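Pressing Buttons Gently: Contact Detection and Retry Planning for a Single-Arm Panel Operator

Project report by Matvii Prokopenko and Gobnait Daly
Supervisor: Jayanthi Nair

1. How we got here

When we first sat down with our supervisor, the plan was to write software that could work through a whole control panel by itself, reading a written procedure and carrying it out step by step. Jayanthi listened very patiently and then asked us how the arm would know that it had pressed a button. We didn't have much of an answer, and the rest of the project grew out of that conversation. We are grateful for it, even if it did cost us our original title.

The software we ended up with is called Jitard. It sits between the task planner, which we inherited from Philomena Heffernan's project, and the arm's joint controller, and its job is to turn an instruction such as "press green" into a movement that stops at the right moment. We wrote most of it in Python, with the inner control loop in C++ after Python proved too slow for it.

2. Finding the button

Perception was meant to be the easy part. We started with a simple colour threshold, and it was happy enough with one box and one lamp. It became a good deal less happy once several push-button stations were on the table together, as a red button on the wrong station is still a very red button. Our second version finds the faceplate first, fits a plane to it using the depth image, and only then looks for buttons inside that outline. Each button is given a position and a pressing direction taken from the plane.

The detector was trained on 2,000 labelled crops, which Gobnait labelled nearly all of over the course of August, with the radio on. Matvii would like it recorded that he brought the tea.

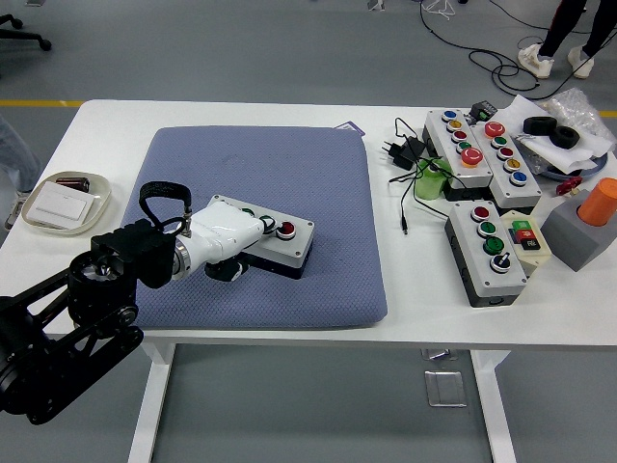
The trouble with any soft surface is that the box sinks a little when it is pushed, so the height measured before contact is no longer right by the time the button starts to travel. In our early version the arm went to a fixed depth below the faceplate, and on a padded surface that often left it short. Raising the depth helped there and was then far too much on a bare table. We spent longer than we should have adjusting that one number.

3. Knowing when to stop

The better approach came out of a chat with Peadar Ó Ceallaigh, who had written the force estimator in the Renari library and was kind enough to explain the parts of it that weren't in the manual. Renari works out the force at the tip from the motor currents. It is noisy, and there is a delay, but the shape of the signal is useful. The force climbs as the button spring is compressed, and climbs much more steeply once the button reaches the end of its travel. Jitard watches for that change in slope and stops the arm there, whatever the depth happens to be.

We filter the signal over a window of 7 samples. A longer window gave us lovely smooth graphs and an arm that stopped late. There is also a hard limit on force that overrides everything else, and we would urge anybody carrying on this work to write that part first — we wrote it second, and were rather nervous in between.

4. Trying again

If no change in slope is found, the planner backs off, takes a fresh depth image and makes another attempt. We allow two retries before it gives up and asks for help. Between attempts it shifts its aim towards the newly measured centre of the button, and we found that most misses were down to aim and very few to force.

5. Results

We ran 100 presses with the fixed-depth version and the same number with Jitard, mixing padded and bare surfaces. The fixed-depth version managed 68. Jitard managed 91, and a good share of those came on the first attempt. Of the nine it lost, most were cases where the gripper hid the target from the camera on the way down and the position had drifted by the time it arrived. Rotary switches we left out altogether, with some regret.

6. What we would do next

The hidden-target problem is the one we would pick. Philomena has suggested keeping the last good faceplate pose and tracking the box from its visible corners, and a rough branch of this is in the repository under the name "corners". It runs, but please don't trust it yet. The configuration files also want tidying, particularly the camera offsets, which are still stored in two places.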